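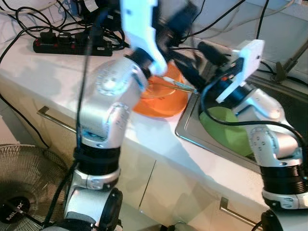
The Bendora plate is a shallow round dish made for everyday meals, sold singly or in sets with the matching Bendora bowl. It comes in six colors, and any of them can be mixed in a set at no extra charge. Orange is the one most people order first, and it shows up well on a white counter like the one beside this steel sink. The bowl in lime green is the usual partner for it, and that is the color that has been in the range the longest.

## What it is for

The plate suits pasta, rice, eggs, salad, toast, sliced fruit and most weeknight dinners. The low rim keeps sauce where it belongs and still leaves room to rest a fork across the top. It is a little too flat for soup. Use the bowl for that.

Both pieces stack. A stack of eight plates fits under a standard wall cabinet shelf with space above for the bowls.

## Details

| | Plate | Bowl |
|---|---|---|
| Item number | 3234 | 3000 |
| Shape | Round, shallow | Round, deep |
| Material | Glazed stoneware | Glazed stoneware |
| Dishwasher | Yes, either rack | Yes, top rack |
| Microwave | Yes | Yes |
| Oven | No | No |
| Sold as | Single, 4, 8 | Single, 4, 8 |

Colors: orange, lime green, slate, cream, dark blue, brick.

The color goes all the way over the rim and down to the foot. The foot itself is unglazed and sanded smooth. On a soft wood table we still suggest a mat.

## Washing

Hand washing with ordinary dish soap is fine. So is the dishwasher on a normal cycle. Load the plates so they don't touch, or the rims will knock together and chip over time.

Tomato and turmeric wipe off the glaze if you get to them the same evening. For anything that has dried on, soak the plate in warm water for 14 minutes or so and use a nylon brush. Steel wool will dull the surface, and the dull patch can't be polished out.

Gray lines on the lighter colors are metal marks left by cutlery. They are not scratches. A paste of baking soda and water takes them off.

Don't put a plate straight from the refrigerator under hot water. Let it sit on the counter first.

## Shades between batches

Orange and brick vary more than the others. Glaze for the Bendora range is mixed in small lots at the Plostov works, and two orders placed months apart may not match exactly. If you are adding to a set you already own, write the lot code in the order notes. The code is stamped on the foot, next to the Gerner mark. Justinas Kļaviņa in the warehouse will check the shelves for the same lot and email you if there isn't any left.

Plates made before November of last year have a slightly narrower foot. They stack with the current ones, but the stack sits better if the older plates go on top.

## Packing and delivery

Singles ship in a molded paper tray. Sets of four and eight ship in a divided carton with a paper sleeve around each piece. The carton can be flattened and recycled with other cardboard. We stopped using plastic film between the plates, so expect a little paper dust when you open the box and rinse before first use.

Delivery takes three to five working days. Orders of 80 pieces or more go out on a pallet through Cullinane and need someone at the address to sign. Cafes and school kitchens should ask for a quote before ordering at that size. Bevan Rutherford handles those, and he can also hold stock from a single lot for repeat orders.

## Returns and breakage

Unused pieces can come back within 30 days. Keep the sleeve and tray if you can.

If something arrives broken, send a photo of the piece and the carton within a week. We replace it and don't ask for the pieces back. Chips from use aren't covered, but a crack that runs from the foot is a firing fault and we will replace that plate for two years from purchase.

## Also in the range

- Bendora bowl, item 3000, all six colors
- Bendora side plate, cream and slate only
- Bendora serving dish, orange, cream and dark blue
- Cork mat, fits the plate and the bowl

The lidded bowl has been discontinued. Spare lids are still available in cream while they last. Email Tamara Pavliuk at the order desk for these, as they aren't listed in the shop.

Prices and colors on this page apply from May 1, 2026.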